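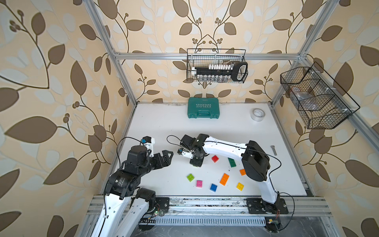 Historia del papel pintado. Apuntes de la sesión 2: el rapport y sus disgustos

Profesora: Dwynwen Llewellyn

El rapport es la distancia vertical a la que el dibujo vuelve a empezar. Parece un dato menor hasta que uno compra los rollos justos. En los motivos de hojas grandes el rapport es largo, y lo que se desperdicia en cada tira también; de esto el vendedor suele acordarse cuando ya se ha cobrado.

Tipos de case (entran todos, incluso el que nadie estudia):

Case libre. Rayas verticales, lisos, texturas. Para impacientes.

Case recto. El motivo coincide a la misma altura en todas las tiras.

Case saltado. Cada tira baja medio rapport respecto a la anterior. Da muy buen resultado con tallos y enredaderas, porque el ojo pierde la cuenta de dónde empieza la planta. El empapelador a veces también.

Ejercicio resuelto en clase: el muestrario Kushwaha trae un follaje con rapport de 74 cm. Para una pared de 250 cm hacen falta cuatro repeticiones, es decir, tiras de 296 cm, y se van 46 cm a la basura por tira. Quien dividió y redondeó hacia abajo tiene ahora una pared con zócalo muy alto.

Sobre los rincones: ninguna esquina está a plomo. Se corta la tira, se dobla un par de centímetros y se acepta que el dibujo pierda algo en el giro. La casa Drurmont, cuyo catálogo leímos en voz alta con más solemnidad de la debida, recomendaba empezar por la pared principal y terminar detrás de la puerta. Sigue siendo el mejor consejo del temario.

Para la próxima sesión: Petov, capítulo sobre planchas de madera, unas 29 páginas. Las notas al pie también.

Utilizamos cookies propias y de terceros para mejorar su experiencia. Aceptar | Configurar

Entradas relacionadas
Apuntes de la sesión 1: del tapiz al papel
Colas, engrudos y otras fidelidades
Visita al archivo Dridwood: normas y horarios
Fechas de entrega de septiembre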